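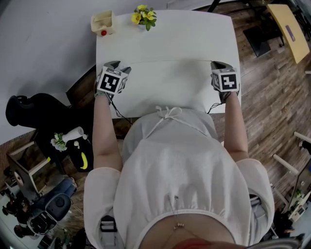

Workshop > Tips > Kit and Budgets

Before You Buy the Grippers: Notes on Budgeting for a Small Robot Teaching Corner

June, by Hok-lam Leung

We use cookies to remember your preferences. Accept / Manage

The price on the website is the price of the bit you were excited about. Everything else arrives later, in smaller boxes, with its own postage.

I have now planned two hand-held gripper set-ups, one for myself and one for Chaiwat Ratanaporn, who has a better spreadsheet and worse shelves. These are the tips I'd have liked pinned to the wall beforehand.

Buy the pair. A single gripper looks thrifty until you want to fold a cloth or hold a box while you open it. My Trilleo pair came to 1343 and I spent a whole evening trying to persuade myself that one would do. Bought separately, the second would have cost more and turned up with a different firmware.

Measure the table first, and measure it with your arms out. A gripper adds a good deal of length to a hand, and the desk that suits a laptop is suddenly a tea tray. Plain tops are easier to live with than glossy ones. If you already own something flat and dull, spend nothing.

Give cables their own line in the budget. Mine says 'cables' and under it, in pencil, 'more cables'. Long enough to reach with your elbow straight, plus slack, plus a spare of each. 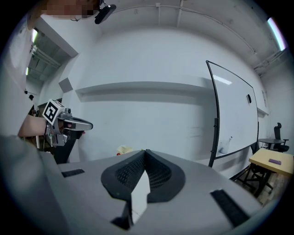
Finger pads are like washing-up gloves and should be bought the same way, before the last ones split. Ask the seller whether they come off with a screwdriver or with a support ticket. Ferulness sells theirs by the set and will post a single one if you ring up and sound sad.

Print spare markers on card while the printer is in a good mood. Keep them flat in a folder. A creased marker is no use to anyone, and neither is one with a coffee ring.

Wear the harness before paying for it. The Herrero one was 529 and fitted Chaiwat beautifully. I am not Chaiwat. Try it sitting down as well as standing, and reach for something at the back of the table.

Practice objects should cost next to nothing. Plastic fruit, fake flowers, an unloved vase, whatever the charity shop has by the till. I put 1000 aside for 'props' in my first plan, which shows you what sort of mood I was in. It went on storage in the end, and on a Colto trolley with one wheel that has opinions.

Last thing: leave a line for chairs. You'll be sitting there at four in the afternoon picking up the same banana, and the stool from the kitchen will not do.

Get our workshop tips by email once a month. Enter your address to subscribe. Unsubscribe at any time.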